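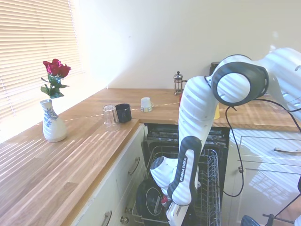 Rakiya Shehu wrote that I was being sentimental about billhooks, and that anyone clearing brambles and laying a bit of hedge these days would be better off with a light machete and a folding saw. A machete costs less, it reaches further, and you can buy one without spending months looking through boxes at farm sales. She asked what a billhook does that the other two can't.

It's a fair question and I gave it a poor answer at the time, so I will try to do better. My view is that for work in a British hedge or coppice the billhook is still the right tool, and that most people who have given up on it have only used a bad one, or a good one that was blunt.

A machete is a long, thin, springy blade. It was made for soft growth, and on soft growth it is very good. I own a Flokeo with a 300 mm blade and I use it on nettles, bracken and the first year's bramble along our bottom fence. It weighs next to nothing and you can swing it for an hour. Put it into a hazel rod as thick as a broom handle and it will go through in one if you catch the angle. Put it into hawthorn of the same thickness and it bounces, or it sticks and you have to work it out. You can feel the blade flex when that happens, and after a while your wrist can feel it too.

A billhook has a short blade with the weight well forward. The swing is smaller and the cut is deeper. In a hedge that matters a good deal, as there isn't room for a long swing in the first place. You are standing half inside the thing with thorn on both sides. What you want is a tool that does its work from the elbow.

Then there is the hook itself, which machete users tend to regard as decoration. It is there to pull with. You reach in, catch a cut stem or a trail of bramble, and draw it out towards you without putting your hand where the thorns are. On a pleacher, the stem you are cutting nearly through and laying over, the curve keeps the edge in the wood when you are cutting down towards the base. A straight blade tends to slide off down the bark. I have watched it slide off down the bark and into a boot.

Rakiya's other point was the saw. I carry one. I use it to tidy the stub after the stem has gone over, and for dead wood, which no edge likes. But a saw can't lay a pleacher. The cut has to be long and sloping and leave a tongue of living wood and bark, and you get that by chopping and then letting the grain run. People do use chainsaws for it, and the good ones make a neat job, but that is a different expense and a different set of clothes.

Where I think she is right is on the state of what is for sale. I looked through the Grostico catalogue in February to see what a beginner would be offered. There was one billhook at £51, with a blade that was the same thickness from the back almost to the edge and a bevel put on by someone in a hurry. I bought it. It would not cut a hazel rod cleanly until I had spent two evenings on it with a file and a coarse stone. A person who had bought it as their first would have taken it out, battered at a hedge for a morning and gone back to loppers, and I would not blame them.

At the other end there are smiths making lovely ones. Hodoroagă makes a pattern with a slight hollow on one side and a proper thickness at the back, and he was asking £323 for it when I enquired. I am sure it is worth the money in hours. I don't think many people laying the hedge at the end of their garden will pay it, and I don't think they should feel they have to.

Between the two there isn't much that is new. There is an enormous amount that is old. The Erard I use most came from a house clearance, rusted brown, with a handle full of worm. Under the rust the steel was sound, and the blade had been forged with a taper you can feel between finger and thumb. I put an ash handle on it and it has needed very little from me since. Tools like that were made for people who used them all winter and would have complained.

So my advice to a beginner is to buy old if they possibly can, and to look at three things. Sight along the back to see whether the blade is straight. Look at the edge for deep pitting, as pits there mean a lot of grinding before you reach good metal. And check that the tang is not loose or cracked where it enters the handle. Surface rust doesn't matter, and neither does a rotten handle. Pay no attention to the name on it unless you collect them.

On patterns I am less strict than some. Every county seems to have had its own, and there are people who will tell you that you can't lay a Midland hedge with a tool from further south. Arwel Watkins told me exactly that across a trestle table, and then sold me one. In my experience weight is more important than pattern. My lightest has a head of 305 grams, which is small for a billhook, and I am glad of it for trimming and for sharpening stakes. For pleachers I want something a good deal heavier. If you can only have one, get a middling weight with a single edge and a moderate hook. The double-edged sort with a straight blade on the back is handy, but it needs more care in close company and I wouldn't start with it.

The last thing is sharpness, and here I think both camps go wrong. Machete people often carry a file and touch up the edge as they go, which is sensible. Billhook people often don't, as if a heavy tool could make up the difference. It can't. A blunt billhook glances, and a glancing billhook is the most dangerous thing in the hedge. Mine should take a curl off a dry stick with no swing at all. If it won't, I stop. A few strokes with a round stone, working from the inside of the curve, takes less time than filling a flask.

I shall keep the Flokeo. It will be out again when the nettles have come back, and for that job I would recommend it to anyone. But when the leaves are off and there is thorn to be laid, it will be hanging in the shed, and I would ask Rakiya to borrow a decent hook for one day before she makes up her mind. She can have the Erard if she brings it back oiled.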